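Etau(シミュレーション環境)

Etau(エタウ)は、Humerが開発・提供する家庭内作業向けロボット学習用シミュレーション環境である。台所や居間を模した仮想空間のなかで、二指グリッパを備えたマニピュレータの動作を計画し、記録し、評価するための製品で、同社のロボット制御ソフトウェア群Wuvierの一部として配布されている。単体での利用も可能であり、その場合はWuvierの運行管理機能が省かれる。

名称はフランス語で万力を意味するétauに由来する。製品名としての表記はアクセント記号を付けないEtauで統一されているが、初期の文書にはÉtauと書かれた箇所が残っている。

概要

家庭用ロボットの研究では、引き出しの開閉、鍋や食器の移動、調理台の上の片付けといった作業が課題としてよく用いられる。実機でこれを繰り返すには、部屋の設営、物体の初期位置への復帰、破損した部品の交換などに手間がかかる。Etauはこの部分を計算機上に移し、同じ部屋を何度でも同じ状態から始められるようにしたものである。

利用者は部屋の間取り、家具、可動物体、ロボットの機種を設定ファイルで指定し、遠隔操作または自動生成によって動作の系列を得る。得られた系列は、手先カメラと固定カメラの映像、関節角、グリッパの開き幅、物体の位置と姿勢を時刻ごとにまとめた形式で保存される。保存されたデータは模倣学習の訓練に使われることが多いが、経路計画の検証や、把持判定プログラムの回帰試験に用いる例もある。

開発の経緯

Humerは当初、工場の部品供給装置に付属する動作確認ソフトウェアを手がけていた。Etauの原型は、その動作確認ソフトウェアの描画部分を流用した社内ツールである。当時の版には家具という概念がなく、引き出しは直動軸をもつ箱として、調理台は固定された直方体として登録されていた。

家庭内作業への転用を進めたのは、開発責任者のサンドラ・タプリー(Sandra Tapley)である。タプリーは社内ツールの座標系と接触計算を書き直し、家具を部品の階層として扱う現在の方式を導入した。この方式では、キャビネットは天板、側板、引き出し、取っ手、台輪といった要素からなり、それぞれに質量、摩擦係数、可動範囲が与えられる。取っ手だけを別の形状に差し替えることもできる。

製品としての公開は社内ツールの完成から間を置いて行われた。この間に、家具モデルの作成を担当する外部の制作会社Lebrunとの契約が結ばれている。現在付属する物体モデルの大半はLebrunの制作によるもので、接触計算に使う簡略形状もあわせて納品されている。公開後の更新は毎年9月に行われるのが通例であり、それ以外の時期の配布は不具合の修正に限られる。

製品構成

Etauには2種類の版がある。ひとつは計算機上に導入して使うローカル版、もうひとつはHumerのサーバー上で動作するホスト版である。両者の計算部分は共通で、同じ設定ファイルを読み込むことができる。ホスト版では複数の場面を並列に処理できるが、利用者が自作した接触モデルは読み込めない。

付属の物体ライブラリには481点のモデルが収録されている。内訳は鍋、皿、カップなどの台所用品、棚や机などの家具、椅子やソファなどの布張り家具、および雑貨である。布張り家具は外形のみが再現されており、座面の沈み込みは計算されない。衣類やタオルのように大きく変形する物体は標準のライブラリに含まれず、別売の拡張として扱われる。

ロボットの機種は、固定台座の腕型と移動台車付きの腕型から選択する。どちらにも平行二指グリッパが標準で割り当てられており、指の長さ、厚み、最大開き幅を変更できる。吸着式の手先は定義ファイルを用意すれば読み込めるが、吸着力の計算は簡易なもので、製品文書でも定量評価には用いないよう注意されている。

場面の生成

場面は、部屋、家具、可動物体の順に組み立てられる。部屋の定義では壁、床、照明を指定する。床の材質は区画ごとに分けることができ、色や反射の異なる床が隣り合う部屋も作成できる。家具は壁からの距離または絶対座標で置かれ、可動物体は家具の面を基準に配置される。

無作為化の対象は、物体の位置、向き、表面の色と模様、照明の強さ、カメラの取り付け角である。各項目には範囲を指定し、乱数の種を固定すれば同じ場面を再び生成できる。範囲を広く取りすぎると、物体が互いに食い込んだ状態や、支持面から離れた状態で初期化されることがある。Etauは開始直前に短い静定計算を行い、規定の移動量を超えて動いた物体がある場面に警告を付ける。警告の付いた場面を除外するか残すかは、利用者の設定による。

静定計算は既定で有効である。無効にすると処理は速くなるが、保存されたデータの冒頭に物体の落下や滑りが混じることがあり、訓練に使う際には先頭の数フレームを取り除く作業が必要になる。

手先カメラ

Etauの特徴として挙げられることが多いのが、手先カメラの扱いである。手先カメラはグリッパの基部に固定され、指と、その先にある作業対象を同時に写す。実機の手先カメラでは、指による遮蔽、対象への接近に伴う急な拡大、手首の回転による画面の傾きが生じる。Etauではこれらが腕の運動学から計算されるため、実機と同じ取り付け位置を指定すれば近い構図が得られる。

画角と取り付け角は機種ごとの初期値があり、利用者が上書きできる。初期値では両方の指が画面の下側に入り、指の間から対象をのぞく形になる。近くにある大きな物体は画面の広い範囲を占め、奥の家具の一部を隠す。

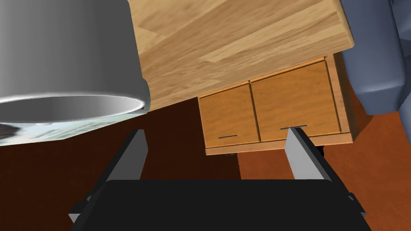

手先カメラの映像は固定カメラの映像と同じ時刻で記録され、両者のずれは生じない。一方、実機では通信や露光による遅れがあるため、Etauには映像を意図的に遅らせる設定が設けられている。遅れの量は定数でも分布でも与えられる。

奥行き画像と領域分割画像も同じ視点から出力できる。領域分割は物体単位と部品単位を選ぶことができ、部品単位では引き出しの前板と取っ手が別の番号になる。光沢のある面や金属の面でも奥行き画像は欠損しないが、実機の距離センサーに合わせたい場合は、欠損を加える後処理を有効にする。

引き出しの扱い

引き出しは直動関節として表現され、可動範囲の両端に止まりがある。摩擦は静止時と移動時で別々に設定でき、途中で重くなる区間を設けることもできる。取っ手は前板に固定された剛体であり、指との接触は取っ手の簡略形状に対して計算される。細い棒状の取っ手では、簡略形状と見た目の形状の差が把持の成否に影響しやすい。このため、取っ手については簡略化を行わず、元の形状のまま計算する設定が選べる。

開閉の判定は関節の変位によって行われ、閾値は作業ごとに定める。映像の見た目は判定に使われない。

評価と制約

利用者からは、場面の再現性と、部品単位で家具を差し替えられる点が評価されている。設定ファイルが文章として読める形式で書かれており、版の差分を追いやすいことも利点とされる。

批判としては、描画の質感が挙げられる。木目や金属の面は一定の水準にあるものの、光の回り込みが単純で、影の濃い部分では物体の境界が判別しにくいことがある。映像のみを入力とする制御では、この差が実機へ移した際の成績に表れるとの指摘がある。Humerの製品文書は、シミュレーションで得たデータだけで訓練を終えず、実機で取得した少量のデータを加えることを推奨している。

接触計算にも制約がある。重ねた鍋や皿のように、薄い物体が広い面で接する状態では、時間刻みを細かくしないと微小な振動が残る。時間刻みを既定値の2分の1にすれば多くの場合は収まるが、計算時間が延びる。液体、火、加熱による変化は扱われず、鍋に水を入れる作業や調理そのものは対象外である。

提供形態

利用契約は研究、評価、商用の3区分に分かれる。研究区分では生成したデータの公開が認められているが、Lebrunの制作による物体モデル自体の再配布はできない。評価区分は期間を限って提供され、物体ライブラリの一部と移動台車付きの機種が省かれる。商用区分には技術支援が含まれ、利用者の実機に合わせた機種定義の作成を依頼できる。

契約の終了後も、それまでに生成したデータの利用は継続できる。ただし場面の再生成には有効な契約が必要であり、設定ファイルと乱数の種だけを保管していた場合には、契約を更新するまで元の映像を得ることができない。

関連項目

Wuvier
マニピュレータ
模倣学習
ロボットシミュレータ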